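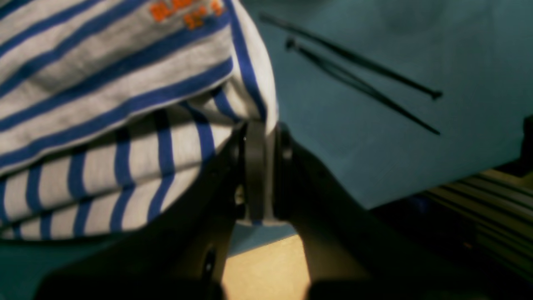
About Moschos

Who we are

Moschos is a small laundry and folding house in Barninberg. We wash, dry, fold and pack clothes for families, for two schools and for a few guest houses near the river. We started with one washing machine and one long table in the back of a shop on the Borkton road. The washing machine is gone since many years, but the table we still have, and every new person in our house learns to fold on it.

Many laundries speak mostly about washing. We like to speak about folding, for this is the part which the customer meets first when the bag is opened at home. A shirt can be very clean and still look sad if somebody pressed it in the bag in a hurry.

What we do

Our daily work is everyday clothing: T-shirts, sweaters, pajamas, school uniforms, towels, bed sheets and baby clothes. We do not take leather, fur or wedding dresses. For these we will gladly tell you the address of a good cleaner in Sumedham.

You can bring your clothes to our counter, or we can collect them at your door. Each order gets a number on a cloth tag, and this number stays with the clothes until the end. We do not mix the orders of two families in one drum, also when both orders are small. It costs us more water and more time, and we included this in our price from the beginning.

How we fold

We fold every piece on a flat surface, never in the air and never against the body. First the garment is laid down and made smooth with the open hand, from the middle to the sides. Then come the sleeves, then the long fold, then the short folds. The last fold should make a round, soft edge. A sharp edge looks nice for one day, but afterward it leaves a line across the chest which is difficult to remove without iron.

Striped clothes are our small passion. Blue and white stripes are very honest, they show immediately if the fold is crooked. In the first fold the stripes may run in one direction and in the next layer in another one, this is normal with soft cotton. But when the piece is finished we want the stripes on the top to lie straight. New colleagues practice with stripes during their first 15 days. After that, a plain shirt feels very easy to them.

Printed clothes need another attention. A print should not be folded exactly in its middle, when it is possible to avoid it, and two prints should not lie face to face while they are still warm from the dryer. We turn printed shirts inside out for the washing and turn them back before the folding.

If a piece must be moved after the folding, we take it with the whole hand from below. For very small clothes a light pinch at the edge is enough. Please do not lift a folded sweater by its collar! We say this also to our customers, and some of them have told us that they now think of us each time they open the wardrobe.

Sorting and packing

After folding, the clothes go in stacks. We ask each family how they like it. Some want one stack for each person, others want all shirts together and all trousers together. One customer wants everything by color, beginning with the dark ones, and so we do it. Your wish is written on your customer card and you do not have to repeat it.

Heavy things go at the bottom and light things on top. Socks are laid together in pairs and folded one time, not rolled into a ball, because the ball makes the elastic tired. Single socks we keep in a drawer until the end of March each year. If you miss one, please ask at the counter, the drawer is quite full.

We pack in cotton bags, which you give back with the next order. For guest houses we use flat boxes with a lid. Plastic film we stopped using, except on days of strong rain.

Our rooms

The washing room is on the street side and the folding room is behind it, with windows to the yard. We wanted the folding room to have daylight, so that a stain is seen before the piece is packed and not after. If we find a stain, the piece goes back to washing one more time without cost. If it stays, we put a small note in the bag and tell you what we have tried.

Good to know

An ordinary order is ready in 2 working days. The smallest order is one bag. A full bag holds, by our experience, the weekly clothes of one adult and one child. Shirts on a hanger are possible, but please say it when you bring them.

We serve 109 households at present and collect in Barninberg and Borkton. For Sumedham we have a waiting list, which 70 families have joined, and we are sorry that it moves slowly. We prefer to take new customers only when we can fold for them with the same care.

Visit us

The counter is open from Monday to Friday and on Saturday morning. You are welcome to look in the folding room through the glass door. Children who want to learn how to fold a T-shirt may ask, and if the table has a free corner we show it to them.

Page last changed on 12th December.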